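Justcombe Home Forum › Furniture and Finishes › Is this top worth refinishing, or is it paper?
Page 1 of 2

iltine_owner
Evening all. Picked up a second-hand Hornard table for the spare room and the seller swore up and down it was solid timber. I've got my doubts. The grain's nice enough, long wavy lines and a pale blond colour, but it has that slightly too tidy look. 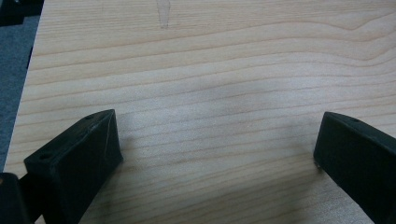 I paid 2702 less than the new price, so I'm not crying over it, but I'd like to know before I go at it with a sander. Seller's name was Ignacio Montoya if anyone on here has bought from him.

Begoñe A.
Never heard of him. Solid timber at that price? Pull the other one. Get underneath with a torch and look at the ends. If the grain on top doesn't carry on over the edge, there's your answer.

two_coats_oliwia
I'd go easy on the guy. Plenty of people say "solid" when they mean "not wobbly". Satin finish like that could be a decent veneer, and a decent veneer is perfectly good furniture.

Begoñe A.
Could be. Could also be a printed photo of a tree. I've had two of those over the years and both sellers called them oak.

iltine_owner
Had a proper look under the lamp. No knots or joins through the middle section, just streaks and paler bands. Surface feels dead smooth.
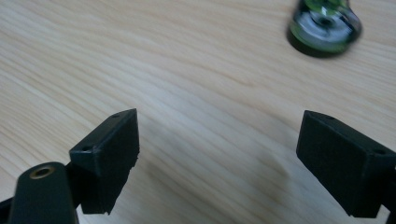
The underside is painted, so no help there. I ran a fingernail along the lines and couldn't feel a thing.

Echevarría_I
Fingernail test is rubbish, sorry. Any properly sealed timber feels like that. I did the benches at Goicoechea for 6 years and you couldn't feel the grain on half of them.

Begoñe A.
And how many of those were solid?

Echevarría_I
Fewer than the brochure said, I'll give you that.

two_coats_oliwia
What's the little tapered mark up near the top? Pencil, or part of the grain?

iltine_owner
That's my next question. My money was on pencil – it's faint and greyish when I look at it from the chair – but then from the other side of the room I'd call it a bit of knot.
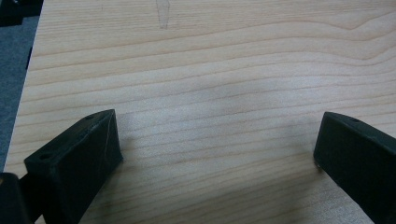
Tried an eraser on one corner of it and gave up after a minute, didn't want to leave a shiny patch. If it's under the finish I'm stuck with it either way.

Echevarría_I
Damp cloth first, then a soft white eraser. Leave the sander in the shed. 3000 grit pad at the very most, and only if you know what you're rubbing.

Begoñe A.
Or put a desk mat over it and spend the weekend at the beach. I wouldn't put a cent into finishing products until you've seen a raw edge.

iltine_owner
Fair enough. There's a screw hole at the back leg I can have a dig around in. Will post what colour the crumbs are.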